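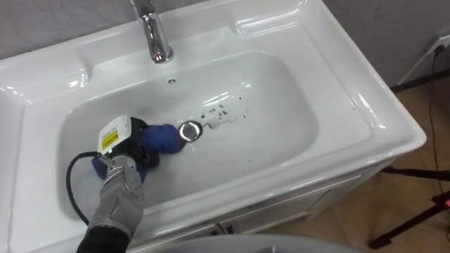
Giltier 45 vanity and basin

Bathroom furniture / Vanities / Ceramic basins

The Giltier is the vanity we keep coming back to at Staradine. It's a white cabinet with a one-piece white ceramic basin on top, and the basin is the reason people stop in front of it in our showroom. The rim is wide and flat, so a soap dish, a toothbrush cup and whatever else you own can live up there without sliding into the bowl. The edges are rounded all the way around, and a cloth goes over them in one sweep!

The basin was drawn by Samuele Zanetti, who had already done the Peixoto corner sink for us and wanted something with more ledge and less fuss. His first version had a narrower back deck. We asked for it wider, he grumbled a bit, and the one you can buy now is the wide one (he has it at home, too).

What we like about it

The back deck has plenty of room behind and beside the faucet, which makes the part everyone hates cleaning much easier to reach. The bowl is long and shallow, good for rinsing out a brush or washing a sweater, and the glossy glaze runs right over the rim and down into it. There's a small round overflow in the back wall of the bowl with a chrome ring, matched to the chrome drain below.

The faucet is a tall single-lever one in polished chrome. It does show fingerprints – we won't pretend otherwise – but a dry cloth takes care of them.

Looking after the ceramic

Kyu-ri Kwon runs our service desk and gets more questions about cleaning than about anything else. Her routine is short. Rinse loose grit toward the drain first, then use a small power scrubber with a soft sponge pad on the floor of the bowl and around the drain ring. Go light and let the pad do the work. Use dish soap or a mild bathroom cleaner, never scouring powder.
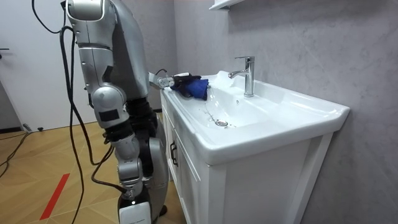
Finish with a soft cloth over the rim and the back ledge, right into the corners by the wall, and then the bowl. If your water is hard, dry the faucet last with a clean part of the cloth. Once a week is enough in most homes, and a quick wipe in between keeps toothpaste from setting.

Details

Basin: glazed ceramic, white, one piece with rim and back deck
Basin depth, front to back: 45 cm
Cabinet: white
Faucet: single lever, polished chrome, included
Drain and overflow ring: chrome, included
Faucet holes: one
Mounting: to the wall, hardware in the box
Guarantee: 2 years on faucet and fittings

Price

$339 for the basin with faucet and drain
$153 for the cabinet on its own

The cabinet also fits the older Plemier basin, so if you have one of those and only the bottom half has given up, you can replace just that. Please measure the distance from the wall to the center of your drain pipe before ordering. Kyu-ri is at the service desk until late on Thursday and is happy to look over a sketch with your measurements on it.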